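Reading time: 5 min

Section 3. Planning and Budgeting for a Bin-Picking Cell

3.1 Scope

This section covers the items to be priced and approved before a purchase order is placed for a Ballis bin-picking package. It applies to new cells and to cells built on an arm the site already owns. Mechanical installation is covered in Section 4 and electrical connection in Section 5.

Complete the planning sheet at the back of the manual as you go. The finished sheet must be signed by the person who holds the equipment budget and by the person who will run the cell. At multi-site companies these are often in different buildings, so allow time.

3.2 Before You Request a Quote

1. Write down the part to be picked: length, cross-section, weight, material, and surface condition. Include every variant, even those run once a year.

2. Send sample parts to the Zarville applications desk. Mark the shipment for the attention of Naveen Rathore. Send scrap parts only if they are dimensionally correct. Bent or burred samples give test results that do not carry over to production.

3. State how parts arrive at the cell. Stacked, layered, and random loading are quoted separately. Random loading takes the longest to commission and carries the highest integration charge.

4. State the cycle time needed at the next machine. Do not add a margin of your own. The applications desk adds one, and two margins lead to an oversized arm.

5. Measure the floor area, including door swing and forklift approach. Record the position of power and air drops.

NOTE: A quote issued without sample parts is a budgetary quote only. It is valid for planning and cannot be converted to an order.

3.3 Sizing the Arm

Payload is the sum of the gripper, flange adapter, cable package, and the heaviest part. Many first budgets count only the gripper and the part. The cable package must be included at its full weight, and the load it puts on the wrist must be checked with the wrist turned to its furthest working angle.

Reach is measured to the far lower corner of the bin, with the gripper pointing down at the steepest angle used. Reach to the center of the bin is not an acceptable figure for the planning sheet.

CAUTION: Do not select an arm from reach alone. A large arm close to a small bin may be unable to fold its wrist low enough to reach the near wall.
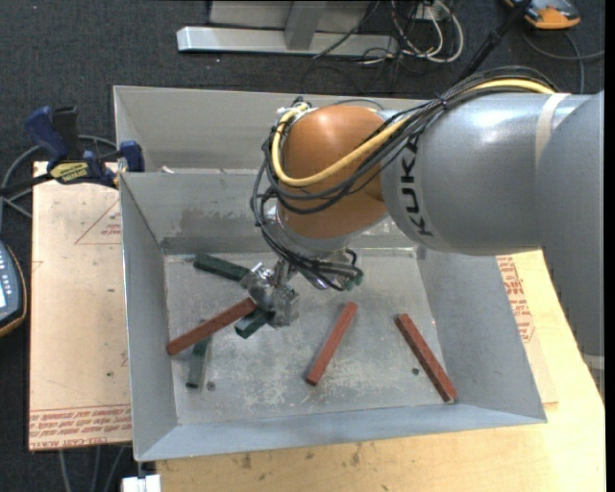 Cable dressing is the line most often left out of a first budget. Price it as a separate item, with spares, and do not assume it is included with the arm. On a wrist such as the orange one on this KUKA, a thick black bundle and a heavier yellow cable run along the top of the arm and loop around the housing before the gripper is reached. Each loop needs room to move when the wrist turns, and that room must be kept clear of the bin walls. Add the loop width to the gripper width when checking side clearance.

3.4 Selecting the Bin

1. Choose the bin before the gripper. Changing the bin later usually means new finger lengths and a second round of teaching.

2. Specify sloped walls where parts are long and narrow. Parts resting against a vertical wall are difficult to grip from the side.

3. Check the drawing for holes, seams, and welds in the floor. Enter them on the planning sheet so that they can be masked during vision setup.

4. Order at least one spare bin of the same pattern.

5. Budget for a fixed bin locator. Hand clamps may be used for trials on a bench. They are not accepted for production.

CAUTION: Keep pendants, cables, and hand tools outside the reach of the arm during trials. Mark the reach on the bench or floor before power is applied.

3.5 Gripper and Fingers

The standard package includes one Fuvoletti parallel gripper and one set of blank fingers. Machining of the fingers is charged by the hour. Where parts may cross or lie over one another, request narrow fingers and allow extra test time in the schedule.

Maximum part length for the standard gripper is 315 mm. Longer parts require the Uniyal wide-body option, which has a longer lead time.

3.6 Approval and Ordering

1. Return the signed planning sheet by 13th February for delivery in November of the same year.

2. Confirm the payment stages with Ruby-Lee Halliday in order processing.

3. Arrange the acceptance test. The standard test is 3000 picks from full and part-full bins. Sites with mixed parts must supply 100 pieces of each variant.

4. Reserve operator training with Henok Gebreyes. Training places are not held without an order number.

NOTE: Changes to part, bin, or cycle time after step 1 return the order to Section 3.2.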